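COMMUNIQUÉ DE PRESSE
13/8/20

Quatuor à cordes et vins du domaine : le Domaine de Siranon ouvre son chai à la musique de chambre

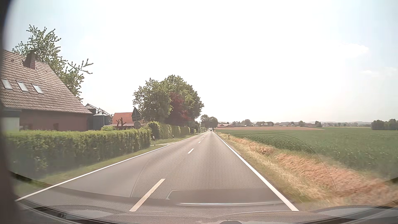 Que va-t-on entendre lors de cette soirée au Domaine de Siranon ?
Le quatuor à cordes Magnusson y jouera un programme en deux parties, avec un quatuor de Haydn et celui de Ravel, séparés par une longue pause consacrée à la dégustation de quatre vins du domaine.

Il y a des projets que l'on porte longtemps avant d'oser les annoncer, et celui-ci est du nombre. Depuis le mois de janvier, toute l'équipe de Siranon prépare avec beaucoup d'enthousiasme (et quelques nuits un peu courtes, il faut bien le dire !) la première d'une série de soirées musicales qui se tiendront dans le grand chai, entre les foudres et les vieux murs de pierre, là où l'on n'entendait jusqu'ici que le bruit des pompes et les conversations des vendangeurs. Nous sommes très heureux de pouvoir enfin vous y inviter.

Le quatuor Magnusson s'est formé il y a plusieurs années autour d'une envie commune de jouer dans des lieux où la musique de chambre ne va pas souvent : des granges, des salles des fêtes, une ancienne filature, et même un garage à bateaux dont les quatre musiciens parlent encore avec tendresse. Leur répertoire va de Haydn aux compositeurs d'aujourd'hui, et ils ont l'habitude de présenter chaque œuvre en quelques mots avant de la jouer, simplement, comme on raconterait une histoire à des amis réunis autour d'une table. Les personnes qui n'ont jamais assisté à un concert de musique classique sont donc tout particulièrement les bienvenues.

La première partie s'ouvrira avec le quatuor « L'Alouette » de Haydn, dont le premier violon s'envole dès les premières mesures au-dessus des trois autres instruments. Après la pause viendra le Quatuor en fa majeur de Ravel, avec son deuxième mouvement tout en pizzicati, que les musiciens ont eu l'occasion de travailler dans le chai au cours d'une courte résidence. L'acoustique les a ravis : le bois et la pierre donnent au violoncelle une rondeur qu'ils n'attendaient pas, et ils ont même choisi de jouer certains passages un peu plus lentement pour en profiter.

Côté verres, la maison Sadell, qui assure depuis longtemps la distribution de nos cuvées, a composé avec nous une dégustation pensée en fonction du programme. Un blanc sec et vif accompagnera la sortie du Haydn, suivi d'un rosé de gastronomie puis de deux rouges, dont la cuvée Dredau, élevée en fût et tirée cette année à 1175 bouteilles seulement. C'est un vin que nous aimons beaucoup et que nous gardions un peu jalousement -- il nous a semblé que l'occasion était belle de le partager. Des fromages de la région, du pain de campagne et des fruits de saison seront servis avec les vins, et un jus de raisin du domaine attendra les enfants ainsi que celles et ceux qui prennent le volant.

Dans le respect des consignes sanitaires en vigueur, la salle accueillera 115 personnes, installées sur des chaises espacées, et le port du masque sera demandé lors des déplacements. La dégustation se fera à la place de chacun, servie par notre équipe, ce qui laissera d'ailleurs tout le loisir de poser des questions sur les cépages, sur les millésimes ou sur la vie au domaine. Le chai reste frais même au cœur de l'été, alors n'oubliez pas une petite laine.

Informations pratiques

Lieu : grand chai du Domaine de Siranon
Ouverture des portes : 19 h
Début du concert : 20 h
Tarif : 36 euros, concert et dégustation compris
Gratuit pour les moins de 12 ans accompagnés d'un adulte
Réservation obligatoire, au caveau ou par téléphone, aux heures d'ouverture
Stationnement gratuit sur place, accès de plain-pied pour les personnes à mobilité réduite

Les spectateurs qui le souhaitent pourront visiter les vignes avant le concert, en compagnie de notre maître de chai. Le départ se fait à 17 h 30 devant le caveau, et il est conseillé de s'inscrire au moment de la réservation et de prévoir de bonnes chaussures -- le sentier monte un peu sur la fin.

Les journalistes désireux d'assister à la répétition générale, de rencontrer les musiciens ou de recevoir des photographies en haute définition peuvent s'adresser au service de presse du Domaine de Siranon, qui se fera un plaisir de leur répondre et de leur réserver une place.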